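Checksums for a household archive

The archive on my home server, Flundarmont, holds scanned letters, photographs, tax records and a set of audio transfers from cassette. It grows slowly, mostly in June when I do the scanning, and it is now over 200 GB. Most of these files will be opened once a decade or never. A file that is never opened can go bad without anyone noticing, and the backup will then copy the bad version over the good one on schedule.

This post describes how I check for that. I wrote up the backup side last year and have not changed it.

A backup program usually decides whether to copy a file by comparing size and modification time. If both match, the file is skipped. Damage to the contents below the level of the file system changes neither, so the backup may keep its good copy for years by accident. Then a drive is replaced, or a folder is moved, and every timestamp is new. Everything gets copied, damage included.
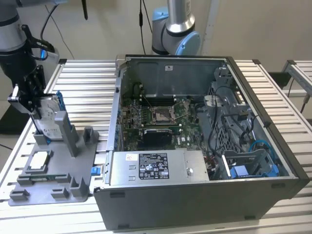
3.5-inch drive and an opened tower.

What I wanted was a record of what each file contained on the day it entered the archive, stored separately from the file. A checksum does this. SHA-256 is slower than necessary for the job, but it is installed everywhere and I expect it still to be readable when I am not around to explain it.

The manifest

Each top-level folder has one plain text manifest. A line consists of the hash, two spaces and the relative path. This is the format the standard command line tool writes, and the same tool will check it with a single flag. I tried a database first. It was faster to query and I could not read it on my sister's laptop, so I dropped it.

Rules for the manifest:

Paths are relative to the folder that holds the manifest.
File names are limited to plain ASCII. Accented characters are encoded differently on different systems and will produce false "missing" reports.
Lines are sorted by path, so that two manifests can be compared with diff.
A line is never edited. If a file is changed on purpose, the old line moves to a second file called superseded.txt with a note.

The script that maintains all this is called Fela. It is short, and most of it is error messages. It has three commands: add, check and retire. Add refuses to touch a path that is already listed. I removed that safeguard once to save time on a rename, and spent the following evening rebuilding a manifest from the offsite copy.

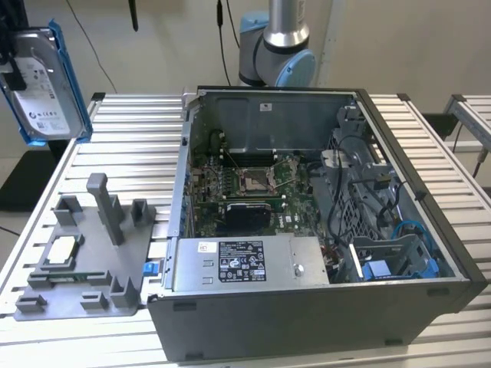

The check

A full read of the archive runs overnight on the first of the month, starting at 2 a.m. It reads every byte from disk and compares the result with the manifest. Output goes to a log with one of four words per file: ok, changed, missing, unlisted.

Unlisted is by far the most common problem, and it is always me. I save something into the archive folder and forget to run add. Missing has happened after clumsy drag-and-drop. Changed is the one that matters.

The first full check I ever ran was of the Besta folder, which holds letters and survey drawings from my grandfather's years there. I had old hashes for it only because Shafiq Karunaratne, who did the original scans, had put a list of them on each disc. It reported 62 files as changed. Most had a simple explanation: a photo viewer had rotated the images and written the new orientation back into the file. The pixels were the same and the file was different. I have since made the folders read-only for every account except the one Fela uses.

The remainder were real damage. Those images opened, but the lower part of each page was a flat gray band. All of them had passed through one external enclosure during a move, and I no longer own it. Shafiq's discs still read, and I restored from those.
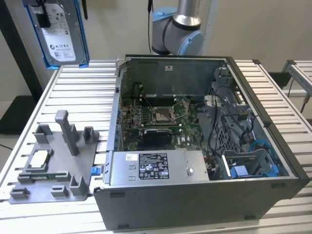

Hashes say nothing about where a fault came from, and I think people expect them to. A mismatch could be the disk, the cable, the memory in the machine that did the copying, or software behaving as designed. The first step is always to read the same file again on a different computer. If the second result is good, leave the disk alone and test the first computer. This is also worth remembering when a machine has been retired. A Dell with an empty CPU socket and the bracket standing open will not boot, but that tells you nothing about its drive, which can be attached to something else and checked against the manifest like any other copy. I would do that before wiping it.

Comfort Aidoo wrote in after the backup post to ask whether a file system with built-in checksums makes this redundant. Partly. It will catch damage at rest, and with a mirror it will repair it. It will not catch the photo viewer, because that was a legitimate write. It also stops at the edge of the pool. Once a file is copied to a USB drive or burned to disc, the file system's checksums stay behind and the text manifest goes along. I use both. 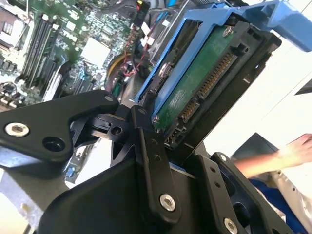 Sampling the offsite copy

The offsite copy is on a drive in a cabinet at Weerasinghe, the storage place near the station. Reading all of it takes longer than I want to sit there, so I sample. Fela picks 16 files at random from each top-level folder, weighted toward those that have gone longest without a check, and writes the date next to each path in a small side file. Over enough visits everything gets covered. The weighting was added after I noticed that plain random selection kept returning to some files and had never touched others.

Before each visit I print the hash of every manifest on a sheet of paper. If the manifest on the offsite drive does not match the paper, no further checking is useful until that is sorted out. It has happened once. I had added files at home and forgotten to update the copy.

The current version of the script still has trouble with file names containing a trailing space. It reports them as missing. I have renamed the ones I know of and will fix it properly when I next have the code open.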